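Cloltex Sisay hand-held gripper kit, worth it for a small sock recycling shop?
Robots and automation > Kits and services > Grippers
Asked 3rd October, viewed 940 times

Drimley_Bench

Right, quick one, well not that quick. We sort and pair odd socks and small textiles for resale, unit just outside Plurnberg, small place. Been offered the Cloltex Sisay kit, the hand-held one. You get the gripper itself, the camera mount, a spare set of pads, and then a service bit where you send off your recordings and they send you back a trained "skill" for a proper arm. Price is 1300 for the kit and one skill. Pads extra after that. Arm not included, we'd hire one later if it looks any good.

What I want to know before I sign anything:

How long do the pads last on cotton and knits. Sales bloke was vague. He kept saying "depends on use" which, yes.

Does it pick a flat sock off a wooden table or does it just push it about. Ours come out of the bin flat as anything, half of them inside out.

Is the training service any good or do you send your stuff off and hear nothing for weeks. Read a grumpy thread from July saying the upload tool kept falling over, don't know if thats fixed.

Also is it heavy. My wrists aren't what they were and I'd be the one doing most of it. Other half says get a teenager in.

Budget is tight but not silly. If it's rubbish just say. If there's something cheaper that does socks I'm all ears. Have looked at the suction ones and no, not for knitwear, tried one at a show, sucked straight through the fabric and sat there whining.

Can't do demos in person at the moment, too far and too busy. Cheers in advance

PS the brochure says "suitable for soft goods". Would like that to mean something.

Edit: yes I've asked them for a trial. Waiting.

pegandline

Got no experience of the Sisay but had an older Cloltex thing and it was fine. Boxes mostly, and bottles. Never did cloth with it. Customer service ok. They answer the phone. Would check the warranty covers the pads, ours didn't. Probably get the trial if they'll do it, can't hurt.

Also have you thought of just paying someone to sort socks. Not being funny, 1300 is a lot of sorting.

Tekle Habte

We've got one. Use it for socks and face flannels mainly so near enough your job. Will go through your list, sorry if it's a bit all over the place, typing between jobs.

Pads. This is the weak point, no getting round it. The finger blocks are solid, can't fault them, and the linkages are good too, metal bushes at the joints and no slop in ours so far. But the soft pads on the inner faces go at the edge. Cotton isn't that hard on them, it's when you miss. You close on the table instead of the sock, drag a bit, do that all afternoon and the edge goes stringy. Then the stringy bits pick up lint, then the lint gets in the way. They still grip like that, ours do anyway, but the feel changes and if you're recording for training you want the feel the same from start to end. My advice is change both sides together, never one. Wrote to Cloltex about it and they said wear at the edge is "cosmetic". Hm. Up to a point it is.

Spare pads come 12 to a pack, which sounds loads. It's 6 changes. We trim loose threads with nail scissors and that stretches them out. Do not pull the threads. I pulled one and half the edge came with it.

Fitting new ones is fiddly the first time, easy after. Clean the face of the finger properly or it won't sit right. There's a sheet in the box about it, badly translated but the drawings are clear.

Picking flat socks. Yes it does, with a knack. Go for the cuff or wherever there's a fold. Ribbed cuff is best, gives the pads something to bite. Coming down on the smooth middle of the foot with the fingers wide open and hoping, that works less than you'd want. What you do is come in low, touch the table lightly with the tips, then close slowly so the fabric rucks up in between. If you snatch it skids. Inside out ones no different really. Very thin trainer socks are a pain, I'd leave them out of your first batch altogether and add them once the rest works.

Table matters more than they tell you. We tried a shiny laminate top first and everything slid. Bare-ish wood with a bit of grain is much better, slight drag on the fabric. Pale is fine for dark socks, less so for white ones, the white can glow a bit under strong light and then their people send the clips back as "overexposed". Turn the lights down a touch or move the table. Cost us a batch before we worked that out.

Training service. Mixed but on the whole yes. Upload tool was dreadful in the summer, the July thread is right, one of the posts in it is mine. It's better now, resumes if it drops. You send a set of recordings, they come back with notes, you redo the bad ones, then you get the skill. First go we had too many clips of the same sock in the same spot, and the skill that came back was brilliant at that one spot and daft everywhere else. Vary it. Move the socks, overlap them, put some half over each other, come at them from different sides. And record some bits where you're just travelling over bare table with the fingers open, they asked us for that and I'd not have thought of it. Apparantly it helps with knowing when there's nothing to pick.

How long did it take. 2 rounds before it was useable. By useable I mean it puts a sock in a tray and mostly doesn't grab the one next door as well. Pairing is a seperate thing, they'll quote you for it, I'd not bother yet. Sort by colour first, pair by hand.

Weight. Not bad in the hand for a bit, then you feel it. It's front heavy because of the camera and the fingers being out the end. I do short goes and swap hands, which you can do, the handle isn't shaped for one side. With dodgy wrists I'd rest your elbow on the table and put the table up higher than you think. Or yes, teenager.

What I'd change: tougher pads, obviously. A lanyard point. Screws that aren't all slightly different lengths.

Would I buy again, yeah. Would I pay full whack, no, ask for a second pack of pads thrown in, they did it for us after a bit of moaning.

Few from our table, bare wood first, then socks. Look at the pads in the second and third, thats the edge wear I mean.

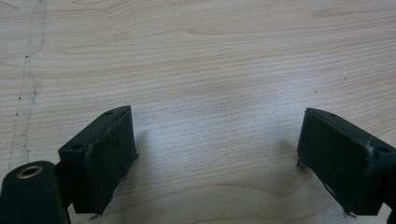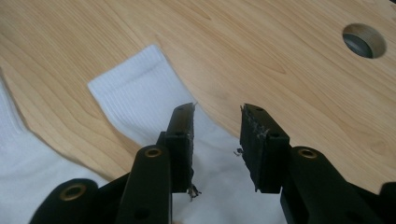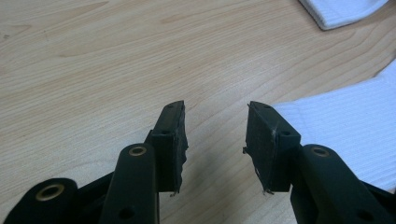 Drimley_Bench

Tekle that's more use than the whole brochure, ta. So if I've got it right the kit's sound, pads are a running cost, and I should haggle. Did they charge you for the second round of training or was that in the price? The quote I've got says "one skill" and nothing about redos. Also what height is your table, mine's a normal kitchen one

Tekle Habte

Redo was included but only the one. Get it in writing, ours was just in an email and I had to dig it out. Table is up on blocks, never measured it, forearm flat when I'm stood up. Kitchen one will be too low I reckon unless you sit.

pegandline

Fair enough, taking back what I said about just paying someone. Bit. Would still ring them about the pads and the warranty before you send any money. And ask what happens to your recordings afterwards, whether they keep them or you can have them deleted, mine never gave me a straight answer on that

Drimley_Bench

Good point on the recordings, hadn't thought. Trial's come through since I posted by the way, they're sending one with a part-used set of pads which I suppose will tell me something. Will do a bin of sports socks first, leave the trainer ones out like you said, and post back here with how the pads look after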